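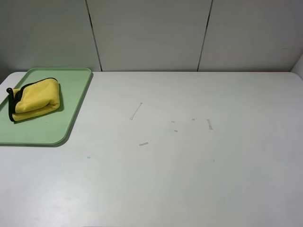 Wipe-Down Stations for the Craft Room
Project report, Gisela Kleinschmidt

My project started with glue. Our craft room gets used by 58 students, and by August every surface had a sticky patch somewhere! I wanted each table to have its own cleaning spot, so that wiping up would take less effort than walking away.

The setup I settled on is really simple: a white tabletop, a light green plastic tray with a raised rim, and a folded yellow microfiber cloth inside it. I love how the yellow jumps out against the mint green - you can find it from across the room. The rim keeps the cloth from sliding off when someone bumps the table.

I tested the stations for six weeks. In the first week, cloths ended up in backpacks, on chairs and once in the sink (my fault). Then I taught everyone the fold, a compact bundle with the layers stacked, and things got so much better. Next I want to try eight trays, one per table, and a hook by the door for cloths that need washing.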